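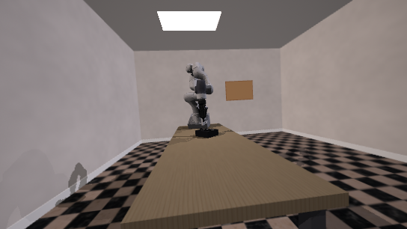 Soledad Van Dusen writes that her first batch of product pages went out with the meta descriptions blank, and asks whether the brief template should have stopped them. It should not. The template in Fludora checks only the fields marked as required, and the meta description is optional until you change it in step 4 below.

4. Setting up the brief template

A brief template holds the fields a writer must fill in before a page can be sent for review. Each site in Fludora has one default template and any number of named ones. The steps in this section assume that you have an Editor or Owner account and that the site has already been connected (see section 2).

4.1 Create the template

1. Open Settings, then Briefs, then New template.

2. Type a name. Use the page type and the client name, for example "Category page – Kowalczyk". Names cannot be changed once a brief has been issued from the template.

3. Choose the page type from the list. The page type sets which fields appear. If you choose Other, all fields appear and none is required.

4. Tick Required beside each field that the writer must complete. Page title and body text are ticked already. Meta description, target phrase and internal links are not.

5. Set the word limits. The upper limit is 3,000 words for all page types. Leave the lower limit blank if short pages are acceptable.

6. Press Save as draft.

Note: A draft template is visible to editors only. Writers will not see it in their list until it is published.

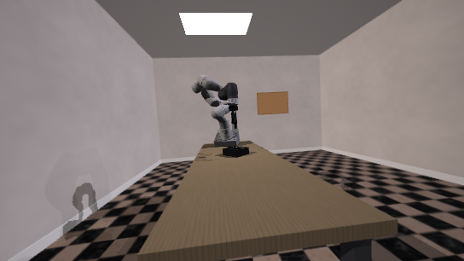

4.2 Assign writers

1. Open the draft template and select the Writers tab.

2. Add each writer by e-mail address. A writer who has no account is sent an invitation, valid for 90 hours.

3. Set the role for each writer. Drafting allows text to be entered and sent for review. Drafting and upload also allows the writer to place approved text on the site.

4. If the work is shared with an outside agency, add the agency as a group. Members of a group can see one another's drafts – this cannot be switched off for single members.

5. Press Publish template.

Caution: Publishing replaces any template of the same page type that is set as the default. Briefs already issued keep the old fields. Briefs still waiting in the queue take the new ones, and any text typed into a removed field is lost. Export the queue first.

4.3 Import target phrases from Huvo

1. In Huvo, export the phrase list as a CSV file with the columns in this order: phrase, page address, priority.

2. In Fludora, open the template and select Phrases, then Import.

3. Check the preview. Rows with no page address are shown in grey and will be skipped.

4. Press Import. If error 374 is shown, the file contains two rows with the same phrase and the same address. Delete one row and import the file again.

Note: Lists exported from Kulis have the priority column first. Move it to the end before importing.

Section last revised 2023-07-27. Review stages and sign-off are covered in section 5.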